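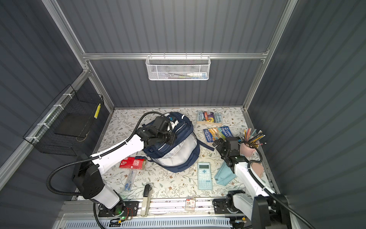 A navy and silver-grey backpack among school supplies on a patterned mat, with colored pencils and graphite pencils in a pink ceramic cup.

The Backpack in July: How Families in Ostance Are Preparing for the School Year

By the Bakilana Review Education Desk
4 Jul 2022

The school district of Ostance will send its annual supply list to families before the end of the month, and for the first time the list will come with a page on packing. The page was prepared by the Giter Learning Center, which has spent the past year studying how elementary school students carry, store and lose the things they are asked to bring to class.

The study began with a simple count. Over one school year, staff at three schools recorded every item placed in the lost and found. The total came to 1,458, and most of it was small: pencils, erasers, sharpeners, single gloves, caps from glue sticks. Very few of the items carried a student's name. Backpacks themselves were rarely lost, but many were found to contain material that had not been needed since the previous term.

The center's advice is that packing should be treated as a household task with a fixed place and a fixed time, in the same way as laundry or the washing of dishes. A clear surface is the first requirement. A bed is a poor choice, as small objects roll into the folds of the blankets. A kitchen table will serve if it has been cleared of the evening meal, and a washable mat on the floor is often better for younger children, who can sit beside the bag and see into it.

Everything should be taken out before anything is put in. The center recommends that the bag be laid on its back, opened fully and emptied from the largest pocket to the smallest. Crumbs and pencil shavings collect along the bottom seam and should be brushed out with a dry cloth. Straps should be let out to their full length and then adjusted with the child wearing the bag, preferably in the shoes the child will wear to school. 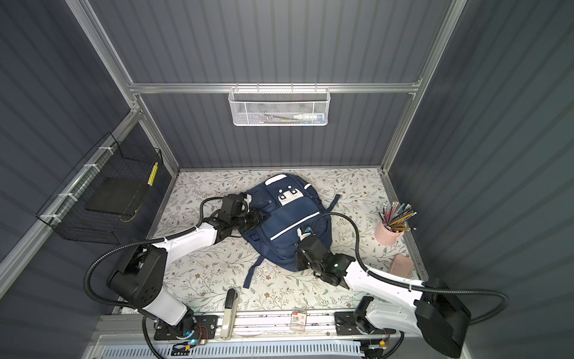 A navy blue backpack lies front side up, with a stylized face badge on the upper pocket and a white stripe across the lower one.

Pockets receive particular attention in the new guidance. Many families use the front pocket for whatever is in hand when the bus arrives, and by November it holds permission slips, coins and fruit. The center asks that each pocket be given one use and that the child, not the parent, decide which pocket serves which purpose. Students who had made that decision themselves were better able to find an item when a teacher asked for it.

A badge or patch on the outside of the bag is also encouraged. Navy blue remains a common color for school bags in the district, and on a row of hooks one navy bag looks much like the next. A small face, an animal or a bright stripe allows a child who does not yet read with confidence to pick out the right one. A written name should still appear on the inside.

Pencils present a separate difficulty. Many households own more of them than they can use, spread among drawers, jars and old cases. The guidance suggests that the full supply be kept at home in one upright cup, with the points facing up, and that only a small working set travel to school in a closed case. The cup should be heavy enough to stand when a child reaches into it. Colored pencils and graphite pencils may share it. Dull pencils are sharpened at home on the evening before they are needed.

Storage off the work surface is the last part of the plan. Wire baskets hung on a wall or rail are well suited to the purpose. Their contents can be seen from across the room, dust does not settle in them as it does in a box, and they leave the table or floor free. The center advises against filling them. A basket that holds one or two things is easily checked, while a full one becomes another drawer.

Cost has been a concern throughout. The Orusex Fund, which supports schools in the region, has agreed to provide 400 backpacks to families who request them, along with basic supplies. Requests may be made through any school office, and no proof of income is required. Roughly 2,000 printed copies of the packing page will be distributed with the supply list, and further copies will be held at the public library.

The Giter Learning Center will repeat its lost and found count during the coming year at the same schools. Teachers have also asked for a shorter version of the page that can be posted inside a classroom closet, and a draft is under review.

Last updated in November to correct the location of library copies.

Reader comments

ostance_parent
We tried the one use for each pocket rule. My daughter gave the biggest pocket to her rain hat. The homework folder is still looking for a home.

Third Grade Teacher
Please label the pencil case as well as the bag. I have a whole shelf of cases without names.

bluejar
Does the Orusex offer cover middle school students, or only elementary? The office was not sure when I called.

hillside reader
I would add the lunch box to this list. It was in far worse condition than the backpack when we emptied ours.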